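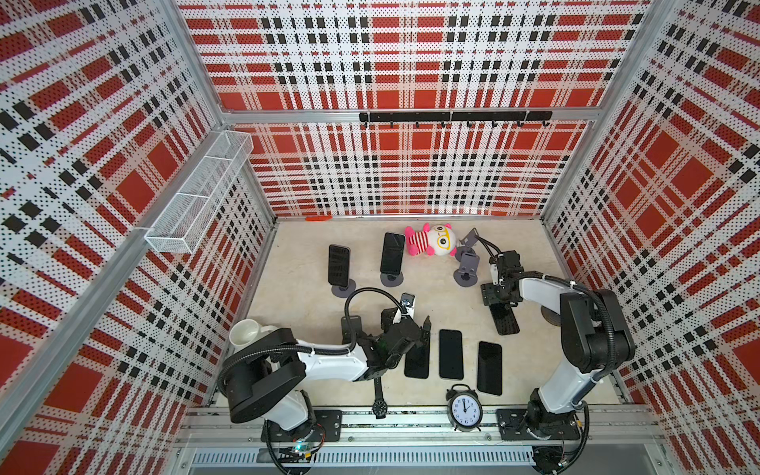

Ollwood
Thursday
Perforated panel question. I'm lining three sides of a bench bay with steel pegboard and want to hang storage off it without drilling anything. My shortlist is a hook rail for cables and a wire basket for small parts. The layout shown has the rail with its eight black hooks under the crossbar on the back wall and the divided mesh basket high on the left, so the bench surface stays free for the phone stands. Does anyone run a basket that size on panel tabs alone? Span between my posts is 23 inches.

Dukus
Tabs alone will hold an empty basket. Load it and the top edge pulls forward, the tabs rotate in the holes, and the paint goes first. Bolt through with a fender washer behind the panel.

Ollwood
He said without drilling. I said, I mean. The holes are already there, so I suppose a bolt counts.

Mota
Disagree with Dukus. I have had 5 baskets on tabs since June, all full of adapters, no movement. Panel gauge matters more than the fixing. What thickness are yours?

Dukus
Adapters weigh nothing. Try it with chargers.

Mota
They are chargers, mostly.

Irkurthorpe
Separate point: the stands. Round base with an angled holder is fine until the phone comes off, then some of them go over. The one on the right is tipped with no phone in it. I would stick a rubber foot ring under each base. Also keep the mug out of the bay. Same surface as phones, bad idea.

Ollwood
Panels are 20 gauge. Mug noted. Would you put the rail on the crossbar or on the panel?

Irkurthorpe
Crossbar. It's an extrusion on mine, so T-nuts, and you can slide the rail sideways later. On the panel you are tied to the hole pitch.

Dukus
Agreed on the crossbar. Still bolting the basket.

Mota
20 gauge is fine on tabs. Add a zip tie at each top corner if it bothers you.

Ollwood
Going with bolts on the basket, T-nuts on the rail. Tartan print scratches easily by the look of it, so nylon washers on the front face.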